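Most of what goes wrong in a church kitchen goes wrong between the last hymn and the first cup of coffee. I have been on the hospitality rota at Olero Chapel for 14 years, and I offer the following in a spirit of humility and mild exasperation.

Fill the big urn before the service. It takes forty minutes to come up, and a long sermon is the only thing that has ever saved a late starter. Cold water only, lid locked, spigot checked with your own hand. The spigot is always closed until you are standing in front of it in good shoes.

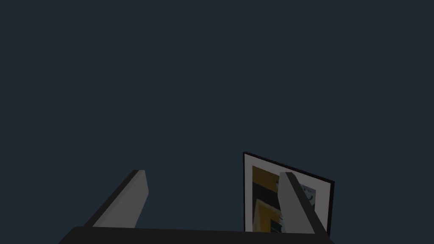 Coffee for a full house runs to some 140 cups, and half of those will be abandoned on windowsills. Put a tray by each exit and the cups will gather there by themselves. Scripture says to go out and seek the lost, but I have a bad knee.

Dish towels breed in the dark. Take the wet ones home the same day, wash them hot, skip the fabric softener (it makes them slide water around instead of soaking it up), and bring them back. The bringing back is where many of us fall short.

Stained mugs come clean with a spoonful of baking soda and a damp cloth. Leave the paste on while you do something else. Tea drinkers will tell you the stain adds flavor. Love them and scrub anyway.

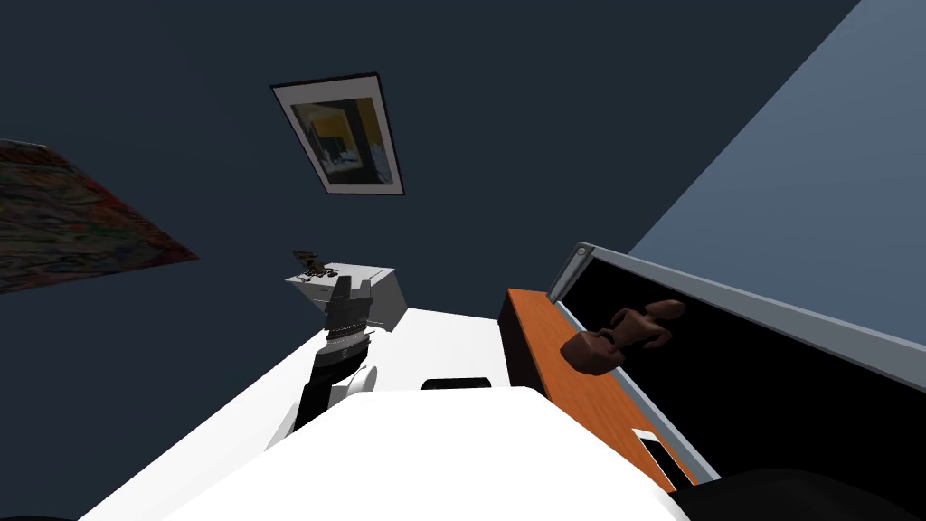 Framed picture on the dark wall.

Label casserole dishes on the bottom with masking tape and a laundry marker. Tape survives one gentle wash, so put on a fresh piece each time. We have a shelf of unclaimed Pyrex that goes back three pastors, and at this point I believe it belongs to the Lord.

For potlucks, start the line away from the door and set the plates at one end only. Forks go last. Anyone handed a fork first will carry it in their teeth by the time they reach the beans. Hot dishes should be out of the oven no more than two hours before they're eaten or put in the fridge, however moving the announcements are.
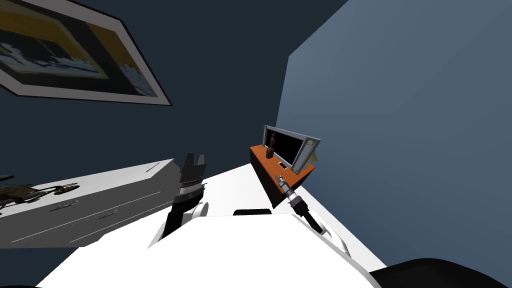
How do I get candle wax out of a tablecloth?
Let it harden, with an ice cube in a plastic bag if you're in a hurry, and lift off what you can with a dull knife. Then lay brown paper over and under the spot and press with a warm iron, moving to clean paper as the wax soaks in. Colored candles may leave a tint, and for that you try a little dish soap before the wash. If all else fails, that's where the flower arrangement goes.

Grape juice is the other great enemy of linen. Blot, don't rub, then run cold water through from the back. White vinegar helps on plain cotton. Do this before you stop to chat, and in July do it at a run.

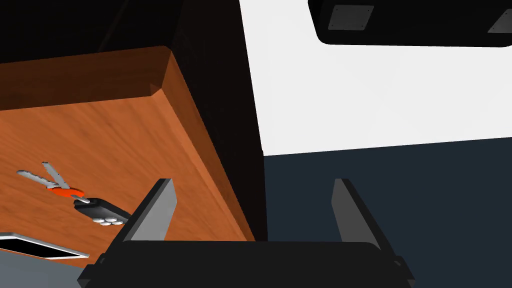 The fridge gets cleared once a month. Anything without a name and date is fair game, including the ranch dressing that everyone assumes is somebody's. Wipe the door seal with warm soapy water while you're in there, and leave an open box of baking soda on the middle shelf.

Last out checks the oven, the urn plug and the back light. Then check the urn plug again.

Olero Chapel Kitchen Notes | Questions? Leave a note in the hospitality box | Back to top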